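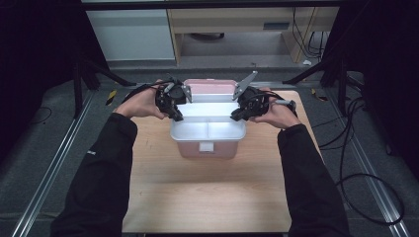

行业观察：手把手教出来的机器人，到底学会了多少

最近半年，只要去看机器人公司的发布会，总能听到同一套说法：示教数据有了，规模上去了，家务活就快不用人干了。本刊一向对“快”字比较敏感，这一期花点篇幅，说说示教这件事本身，也说说我们为什么还不太信。

事情起因是Lurier在1月放出的一份阶段小结。小结里说，他们的收纳类任务已经积累了1,089条示教，做法是让人双手各握一只夹爪，直接把活干一遍，把夹爪的动作和画面一起记下来，再拿去训练。箱子、托盘、盖子，都是家里随处可见的东西。文中把这批数据称为“接近真实家庭的操作经验”。

先讲公道话。手持夹爪比早几年的遥操作确实顺手。过去用主从臂，操作员隔着一套机构去够东西，力道传不过来，盖个盖子要试好几回，一个下午录不出多少能用的。现在夹爪就在手里，碰到箱沿是什么感觉，手腕马上知道，动作也自然得多。Dunetti那边至今还坚持遥操作，理由是录下来的动作机器臂一定做得到，不用再换算。这个理由我们认为站得住，只是慢，而且贵。两条路线吵了很久，谁也没有拿出让对方闭嘴的结果。

我们的疑问主要在几个地方。

第一，1,089条听着不少，拆开看就没那么多了。小结的附表显示，这些示教来自4名操作员，用的收纳箱只有2种。同一个人、同一张桌子、同一只箱子，录到后面手法会越来越像。对训练来说，第一百遍和第九十九遍差别很小；对宣传稿来说，它们都算一条。Lurier没有给出去掉相近示教之后的数字，我们去信问过，截稿时还没有收到答复。

第二，桌面太干净。示教时箱子摆在台面中间，左右都留着伸手的余地。谁家的收纳箱是这样放的？多半是塞在柜子下层，前面挡着一袋米，盖子上还压着东西。人能先把米挪开，再把箱子斜着抽出来，这一串动作在示教里根本没有出现过，模型自然也无从学起。
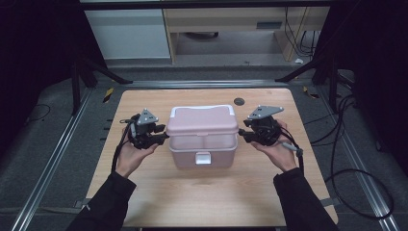 双手各持一只夹爪，从两侧对着带提手的粉色收纳箱。

第三，人的手太会迁就。这是手持示教最容易被忽略的毛病。夹爪在人手里，背后是肩膀、腰和一双能随时挪半步的脚。箱子偏了一点，人侧一下身子就补上了，自己都不觉得。换成固定在底座上的两条机械臂，同样的夹爪轨迹可能已经到了关节极限，或者两条臂先撞到一起。塑料箱还有个麻烦，两边夹得轻了会滑，夹得重了箱壁要变形，盖子跟着就对不上卡扣。这个分寸操作员是用手感控制的，如果夹爪上没有测力，记录里就只剩开合的宽度。

第四，成功怎么算，各家说法不一。Grestadlow去年做过一次横向比较，把“盖子放上去”和“卡扣扣好”分开统计，结果同一套模型的排名前后差了一大截。Lurier的小结只写“完成收纳”，没有说扣没扣。箱子拎起来盖子会不会掉，用户在乎的恰恰是这个。

也有读者来信替厂家辩护，说数据总要从简单的做起，先有再好。道理没错，我们反对的是拿简单的结果去许诺复杂的事。Lagman在自家的说明里写得就比较老实：换一种箱子，要重新补录15条示教才能恢复到可用水平。这句话放在文档很靠后的位置，却是我们今年读到的最有信息量的一句。至于换一张高矮不同的桌子要补多少，他们没写。

给正在考虑采购或合作的会员单位几点建议。看演示时，请对方当场换一只没录过的箱子，最好自己带去；把箱子转个角度，靠到桌边再试；要求连续做，中间不许人工复位，也不要只看剪好的视频。合同里凡是出现“示教条数”，都请对方一并写明操作员人数、物品种类，以及哪些条目被剔除、按什么标准剔除。如果对方说这些属于商业机密，那就把条数也从合同里去掉，大家都省事。

下期打算比较几家的失败记录。目前愿意提供的单位还很少，已经答应的也希望匿名。手里有材料的会员请照旧寄到编辑部，原始表格即可，不必整理。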